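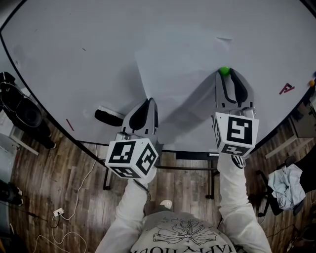 Mesa plegable Alstead: seis meses trabajando encima

Tiempo de lectura: 3 minutos

Llevaba años peleándome con un escritorio heredado que cojeaba de una pata, y cuando por fin lo jubilé me fui directa a por la Alstead grande, la plegable. ¡Qué alegría de mesa! La uso para todo: coser, corregir exámenes, montar las maquetas de mis sobrinos y, los domingos de visita, para comer seis sin darnos codazos.

Lo que más me ha gustado es el mecanismo. Las patas se abren con una sola mano, hacen un clic muy claro y ahí se quedan. Escribo rápido y con bastante mala leche, según mi amiga Josée Desjardins, y la pantalla no tiembla nada. Antes tuve una Drukex parecida (más barata, eso sí) que bailaba en cuanto apoyabas el brazo.

El montaje me llevó una tarde, con café de por medio. Las instrucciones vienen solo con dibujos y el paso 3 es un lío – los tornillos largos y los cortos se confunden fácilmente –, así que separadlos antes de empezar.

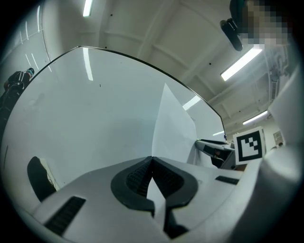
Con la limpieza, encantada. Se me cayó té encima en septiembre y salió con un trapo húmedo. El rotulador permanente ya es otra historia: hizo falta alcohol y paciencia, y queda una sombrita que solo veo yo.

Pegas, alguna tiene. Pesa lo suyo, y subirla sola a un tercero sin ascensor no se lo deseo a nadie. Tampoco trae pasacables; yo le puse debajo una bandeja de Melnyk que encaja de maravilla, aunque hay que comprarla aparte.

¿La volvería a comprar? Mañana mismo, y de hecho ando mirando la versión pequeña para la terraza.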